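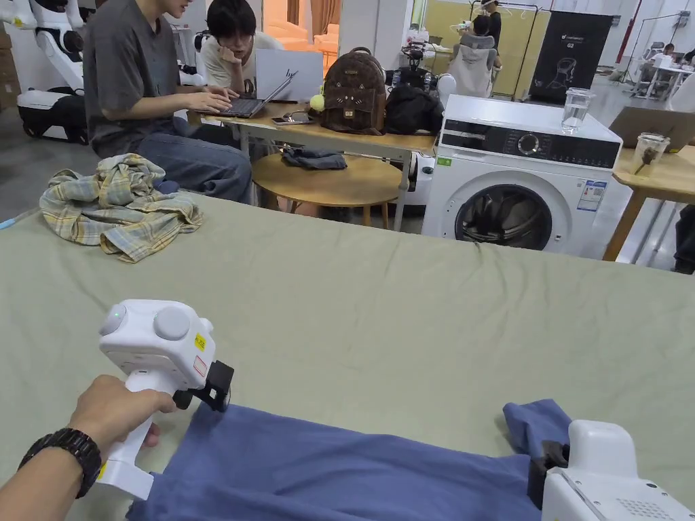 Two hand-held grippers, one blue garment and a very big green table.

How does a robot learn to fold?

Think about the last time you folded a jumper. You probably chatted or watched television while your hands got on with it, and you never once stopped to wonder where the sleeve was. A robot has no such luck! Every bit of that job has to be worked out by its software, the set of instructions that runs inside its computer.

The software we are going to meet is called Kitine, and it has 3 jobs to do. The first is looking. A camera picture reaches the computer as a huge grid of numbers, and Kitine has to decide which numbers mean "cloth" and which mean "table". Grown-ups call this perception.

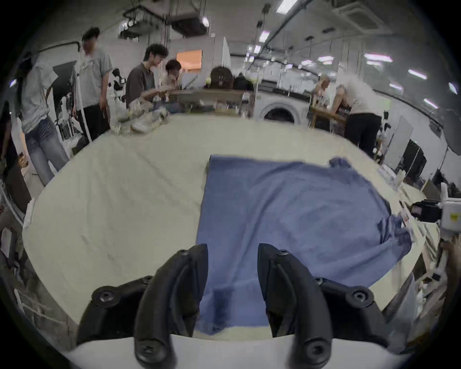 Photo: Flillico Children's Science Pages

Cloth is a tricky thing to look at, you see. A cup stays cup-shaped wherever you put it, but a towel can be flat in one place and rumpled in another, and an edge can hide under a fold. So Kitine learns from people. Somebody holds the grippers and moves the cloth, and the computer keeps a record of what the camera saw and how the grippers moved. One go is called a demonstration. The team at Grurau began with 663 of them and hopes to reach 2,000 — that is an awful lot of laundry.

The second job is planning, or choosing what to do next. Should the gripper take hold of a corner, or smooth out a wrinkle first? The third is control, which means sending lots of tiny messages to the motors: left a little, down a little, now close. Kitine sends 50 every second, and it keeps checking the camera as it goes, just as you keep your eyes on a full glass when you carry it across the kitchen.

Try it yourself: put on a pair of oven gloves and fold a tea towel using only your thumbs and the tips of the mitts.

Flillico, July 2021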